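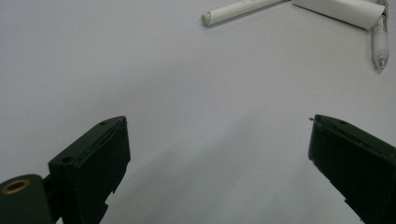 Cluvelwood, 12 Apr 2026

I want to say something in favor of the white table. I mean the plain, pale, almost boring surface on which a person can put down one object and see it properly. In my town it has become fashionable to laugh at such tables. The furniture shop Matitz has a whole window of dark, heavy desks with drawers on both sides and leather on top, and the young man there told me that white is "for dentists." I answered him nothing, because I am slow in conversation, and so I answer him now.

I grew up with a dark table. My father, Ivan Symonenko, repaired watches on it in the evenings, and half of my childhood I spent on my knees, looking for small screws. The table was beautiful, I don't argue. But it was the color of everything we lost. When he was already old he put an ordinary white board over the dark wood, and after that I was called to search under the table much less. He was a little ashamed of this board and he took it away when guests came. I think he should have left it.

A pale surface is strict with you. On a dark one you can leave a paper clip, a crumb, a dead battery, and they will live there until December. On a white one each of them asks you every morning what it is doing there. Some people find this tiring. My wife is one of them, and she says that a table should forgive. I understand her, but I notice that she also comes to my table when she needs to wrap a present or read a long letter from the bank.

Of course the empty table is a kind of lie if you really work. Something must stay on it. For many years I tried to keep even the pens in a drawer, and the result was that I wrote with whatever lay in my pocket, usually a pencil from some hotel. So I allow one exception, and I believe that one is the correct number: a cup. It should be small and it should be from wood, because a glass one shows all the dust at the bottom and a metal one rings each time you drop a pen in it. It should hold a few things and refuse the rest. 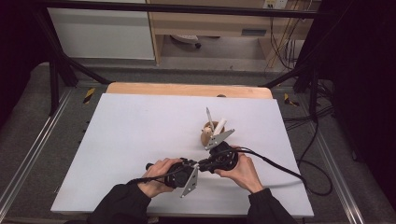
The size matters more than people think. The catalog from Eide offers a desk organizer with so many compartments that I had to look at the drawing twice, and it costs 109 dollars. I had a similar one at my old office. In the first week it was in perfect order. Later it had rubber bands, a key without a lock, foreign coins, and somewhere in the middle of them one pen that did not write. A big container does not make order - it only gives to the disorder an address. With a small cup you must decide. If a new marker goes in, an old one comes out, and you find quickly which of them you love.

I should be fair to the other side. A white surface gets dirty, and ink stays on it if you are lazy. It can be cold to look at in winter. The lamp can shine back in your eyes, and you must move it a little before you find the right place. I also agree that a room where everything is white is not a room where I want to drink tea. For this reason I like it when some wood remains near, a pale edge or a shelf or the same small cup, so the eye has somewhere to rest.

But I do not agree that such a table has no character. My own is a simple Ginholm board, and I paid 300 dollars for it together with the legs, when the dark desk in the shop window costs 3,000. It has one blue line near the left corner, from the evening when my daughter learned to use a ruler. On leather I would have shouted at her. On my board I tried soap first, then alcohol, and then I stopped trying. When I sit down I put my elbow next to this line, and I take a pen from the cup.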